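클레스테드 생활공간 정리 기록 자료집 안내

1. 개요
본 자료집은 실내 정리 및 물품 수납 활동을 기록한 것으로, 룰리아 자료실이 작성하고 관리한다. 수록 기록은 모두 993건이며, 각 기록에는 활동명, 대상 물품, 수납 위치를 기재하였다. 책임 편집은 말라티 와리어, 용어 검수는 수바라오 테바르가 담당하였다.

2. 수록 범위
활동은 13개 항목으로 분류한다. 옷 개기, 식기 정돈, 서가 정리, 상자 포장 등이 이에 해당한다. 한 기록에 두 가지 이상의 활동이 포함된 경우에는 먼저 시작한 활동을 기준으로 분류한다. 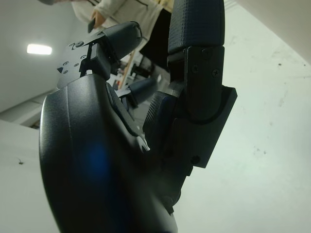
물품 명칭은 일반 명사로 통일하고 상표명은 비고란에만 적는다. 재질을 확인할 수 없는 물품은 '미상'으로 표기하며, 추정하여 기입하지 않는다. 수납 위치는 방, 가구, 칸의 순서로 적는다.

3. 이용 조건
연구 및 교육 목적으로 이용할 수 있다. 재배포 시에는 자료집 명칭과 판 번호를 밝혀야 한다. 오류 신고는 키르타나 셰노이에게 서면으로 제출하며, 접수된 사항은 다음 판에 반영한다.

제2판, 2021-06-15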